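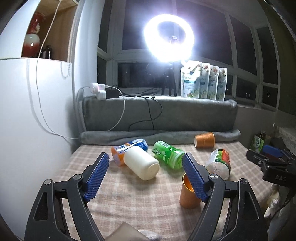

Stostton Evening Supper Club – Your Questions
Last updated: 2022-09-06
3 min read

What is the supper club?
A shared meal, held once a month, where everybody brings a dish and sits down with people they may never have met. We started in March with a rice cooker and one borrowed pan, and we've been having a wonderful time ever since!

Do I have to be a good cook?
Not at all! Beans on toast has been served and eaten with real joy. If you'd like some help, come to the cooking hour before supper, where Izzati Kusuma will happily show you how to make her peanut sauce (bring a jar, you'll want to take some home).

How much should I bring?
Enough for six people to have a decent scoop. You don't need to feed the whole room – we all take a little of everything, and it adds up to far more than you'd think.

What does it cost?
Nothing for your first supper. After that it's $30 for the year, which goes toward the hall and the dish soap.

How many people come?
We set 50 places and they do fill up, so please reserve. If you can't make it after all, tell us by noon on the day and we'll offer your seat to the next person on the list.

I'm vegetarian / vegan / allergic to something. Can I still come?
Please do! Every dish gets a card listing what's in it, and the cards are at the door when you arrive. Write down everything, even the splash of fish sauce. Dishes with nuts go on their own table with their own spoons. We can't promise a kitchen free of traces, so if your allergy is severe, write to us first and we'll talk it through.

Can I heat my dish there?
Yes. There are two ovens and a four-burner stove, and Prasetyo Lau keeps the oven list. Things that need a long time in the oven should come already cooked. Soup travels best in a slow cooker – tape the lid down!

Are kids welcome?
Very much so. They eat first, and there's a low table for drawing afterward.

Can I bring wine or beer?
The hall doesn't allow alcohol. Try Syahrul's ginger and lime cordial instead, it's fantastic with a lot of ice.

Where is it?
Simanjuntak Hall, 539 Grekier Street. Use the side door after six. Parking behind the building is free in the evening.

Can I get a recipe I loved?
Ask the cook! Many of them are also in the recipe binder by the coat rack, including Roland Garside's onion pie, now in its third version.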